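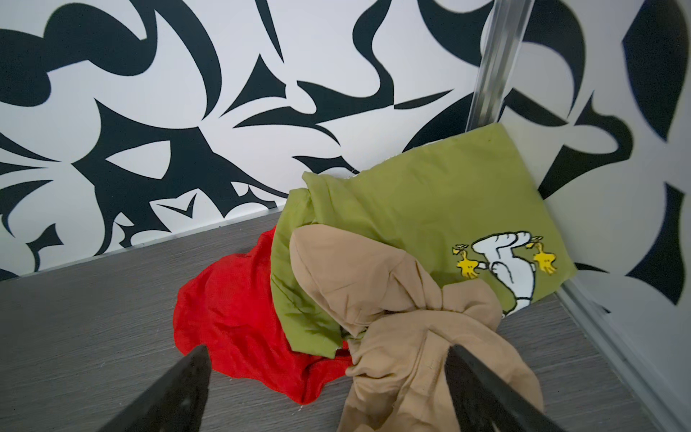
Grolden Pair Cell: two-arm bench for cloth handling research

Grolden is the cell behind the Jismont method for picking single garments from a mixed pile. It ships with 2 arms, a wrist camera on each, a fixed camera and a patterned wall lining.
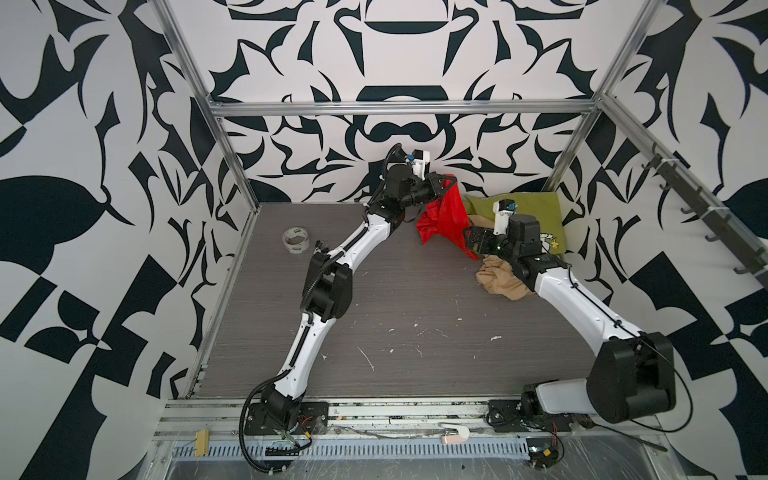
E. Sjöberg

In the Jismont method, one arm lifts a garment by whatever edge it can reach. The other waits close by until the wrist view shows a second edge worth taking. Thin fabric hangs in folds and hides its corners, so the grasp point is chosen again after each lift.

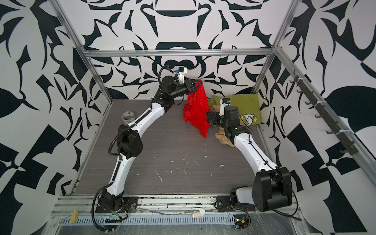 The policy was trained on 20 hours of teleoperated work and compared with the Gromuritz baseline over 3 garment types. Regrasps per garment fell by 2. Tights remain the weak case, and results for them are listed separately in the October data sheet.

Spare finger pads and base plates are ordered by part number.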